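# How to Read a Health Ad Before It Sends You to the Doctor (or the Pharmacy)

My mother-in-law called me one Thursday evening, quite worried, because a commercial had asked her whether she was "tired more than two days a week" and she was. So am I. So is everyone I know who has a job or a grandchild! But the ad had a soft piano and a woman looking out a rainy window, and by the end of it she was sure she needed to ask about something called Prisix.

I spent a good part of my working life in a clinic front office, and I've had this conversation with more people than I could tell you. What follows is the way I go through an ad now, whether it's on TV, in a magazine or squeezed in between two videos on my phone. Get yourself a pencil and something to drink, and take it slowly the first time.

## Step 1: Write down what it says, word for word

Play it again if you can, and copy out the main claim exactly. Don't tidy it up. "May help support healthy joints" is a very different sentence from "helps your joints," and most of us remember the second one even when we heard the first. Underline every *may*, *can*, *support* and *up to*. Those little words carry a lot of weight.

## Step 2: Find out who paid for it

Look for the small name at the end. Sometimes it's a drug company, sometimes a hospital, and sometimes it's a friendly "awareness" page with no product on it at all. Those take a bit more digging. Scroll right down to the bottom of the website (past the recipes, past the newsletter box) and look for "sponsored by" or "a service of." If there's no name anywhere, put a question mark in your notes and keep going.

## Step 3: Look for the whole number

Say an ad tells you a treatment cuts your risk in half. Half of what? Suppose that out of 2,000 people, 2 would normally get the illness, and with the treatment it's one. That is half, fair and square, but it's also one person in 2,000. Write it out as people, with a pencil, every time. I still do it on the backs of envelopes.

If the ad gives only a percentage and you can't find the number of people behind it, write "no whole number" next to the claim. Your doctor or pharmacist may be able to fill it in for you.

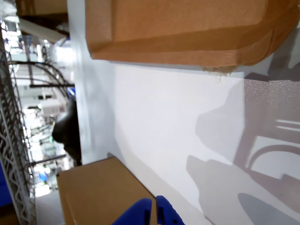

*A cardboard box, a bit scuffed along its lower edge.*

## Step 4: Ask who was in the study

Somewhere in the fine print there's usually a line about the people who were tested. Read it with yourself in mind - your age, your other conditions, the pills already in your cabinet. If everyone in the study was between 59 and 70 and you're a young mother of twins, the result may not tell you very much. The same goes the other way around.

Check what it was compared with, too. Beating a sugar pill is one thing. Beating the ordinary, cheap treatment you already take is quite another, and the ad won't always say which it was.

## Step 5: Set the story to one side

Patient stories get to me every time, I'll admit it. My friend Albane Delorme cried at one about a little boy and his soccer team and then couldn't tell me what the ad was for. There's nothing wrong with being moved! Just draw a line down your page, put the story on the left and the facts on the right, and see how much you've got on the right.

## Step 6: Take your notes with you

If you're still wondering, bring the page to your next appointment. Ineke Van Dijk, a nurse I worked beside for years, liked it when people came in with these three questions:

- Does this apply to someone like me?
- What happens if I wait, or do nothing?
- Is there something older or cheaper that works as well?

Please don't stop or change a medicine because of an ad, and if you have symptoms that scare you - chest pain, trouble breathing, sudden weakness on one side - skip all of these steps and call for emergency help right away.

My mother-in-law did take her page in, by the way. They talked mostly about her sleep, and she's moved her afternoon coffee to the morning.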